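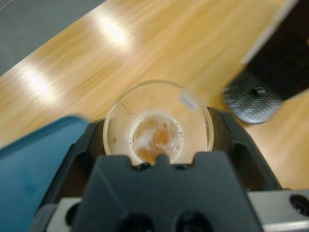
Photo: Lirkora project

Report to the Peixoto Fund: July open day

The Lirkora open day took place in July at the Covau workshop, from 10 a.m. to 4 p.m. It was the second public activity in our grant plan. The coffee station was the main demonstration, with two arms sharing one table, a capsule machine and a glass cup.

Sign-in sheets show 300 visitors. Most came before noon, and the line was long enough that we moved the talks to the room next door.
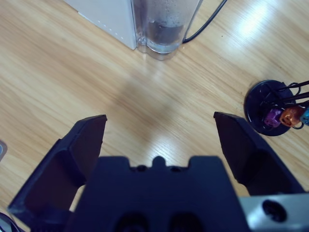 Coffee station, with the capsule rack at right.

Visitors asked mainly about safety and cost. Several teachers wanted to know if the station could travel to schools. We have no budget for that this year and told them so.

Spending for the day came to 2,589 against the 3,000 approved. Printing cost less than planned. We ask to carry the balance over to the fall session.
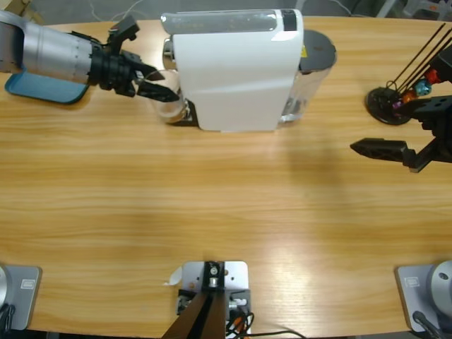

Work since the last report

The left arm handles the cup and the right arm works at the machine and the rack. Splitting the job this way took 17 days of setup, five more than we had planned.

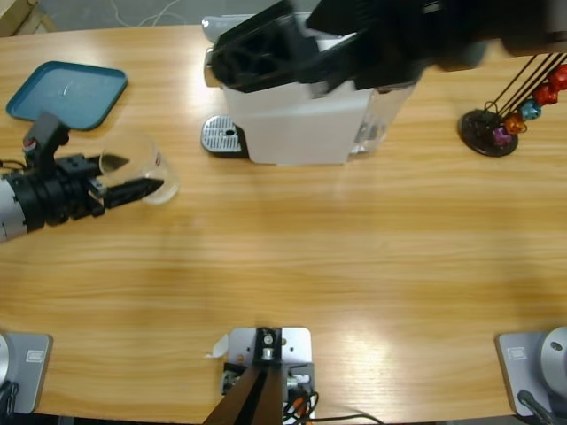 The extra days came out of the time set aside for the written guide. A draft is now with Jirkanum for layout, and we expect to send you the final copy with the next report.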